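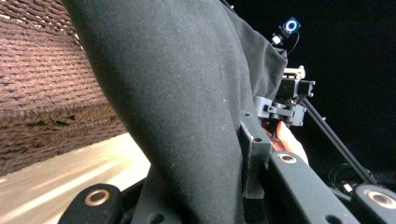

May 29, 2020

Kirsty Cruickshank has run the textile room at Raltbridge for long enough that she no longer looks at a cloth before she touches it. She puts the flat of her hand on it, moves the hand once in each direction, and then turns on the lamp. The room handles used household fabric: throws, blankets, curtain lengths, table covers and plain uncut yardage. Pieces come in from house clearances and from the Pundammont depot, and leave folded, labeled and graded for resale.

We spoke by phone over two afternoons. Most of the conversation concerned dark matte cloth, which takes up more of her time than any other type.

"Dark gray and black are the slow ones," she said. "A printed cotton can carry a fair amount of lint and you would never see it from across a shop. Charcoal with a bit of nap on it shows every speck. You can have a perfectly sound piece of fabric that looks neglected."

The procedure starts with sorting by surface. Anything with a raised or fuzzy face goes to one side, and anything with an open or looped structure goes to the other. The two groups are kept apart through the whole process. Cruickshank is strict on this point. Looped and knitted pieces shed, and what they shed is usually lighter than the cloth it lands on.

"If you lay a charcoal throw on top of a brown knit, you have just made work for yourself," she said. "People do it at home all the time, on the back of a sofa or the end of a bed, and there it's fine. Here it costs me a second pass."

The first pass is done dry. The cloth is opened fully, shaken outdoors if the weather allows, and laid on a pale table. Her tables are covered in a plain beige laminate, chosen so that the edge of a dark cloth can be seen without effort. She begins at one corner and brushes in the direction of the nap, overlapping each stroke by half the width of the brush. The brush is a short-bristled type. Adhesive rollers are kept for the end.

"Rollers are good at what is sitting on top," she said. "They do nothing for what is down in the pile, and if you start with one you press half of it in. Brush, turn, brush, then roll."

I asked how she finds the direction of the nap on a cloth that has been washed many times. She said the hand is more reliable than the eye. One direction feels smooth and the other gives a slight drag. On a worn piece the difference may be present only near the hem, where there has been less rubbing, so she checks there first and marks the direction with a pin.

Folds are the second problem. A matte cloth that has been stored in a heap will often show a lighter tone along the upper folds. The cause may be dust, fading or light striking the raised part at a different angle, and these need to be told apart before the piece is graded.

"You flatten it and turn it around," Cruickshank said. "If the pale area stays where it was on the cloth, you have fading or dirt. If it goes away, it was only the light. Then you brush. If it is still there after brushing, it's fading, and it goes down a grade." She added that new staff tend to mark pieces down too early, on the basis of a fold.

Washing is decided case by case. The room has one front-loading machine, a Negussie, which she runs at 30 degrees Celsius and a spin of 800. Dark fabrics are turned face inward and washed only with other dark fabrics of a similar weight. She fills the drum to two thirds at most. Knitted blankets are washed separately in a net bag and dried flat, as a wet knit hung over a rail will lengthen under its own weight.

The tumble dryer is used for woven cotton and for little else. For napped cloth she prefers a wide rail and a second brushing when the piece is still slightly damp. "It stands up better then," she said. "You get nine tenths of the surface back. The rest went into somebody's filter years ago."

Folding follows a set pattern. Large pieces are folded in half lengthwise, face in, and in half again, then rolled loosely from the closed end. She stopped using flat stacks in April, after finding that the bottom pieces came out with hard creases that took steam to remove. Rolled pieces are held with a cotton tape and stored on open shelves, with the heavier knits on the lowest one. A paper label goes under the tape and gives size, fiber if known, and grade.

Fiber is often not known. Care labels are missing from many of the older pieces, and a soft synthetic can pass for brushed cotton at arm's length. Where there is doubt she writes "unknown" and treats the piece as the more delicate option.

The shelving was put in by the Pastis workshop in 2000 and has since been moved once. Cruickshank would like deeper shelves. At present the widest throws have to be folded one extra time before rolling, and that fold is the first place she looks when a piece is taken down again.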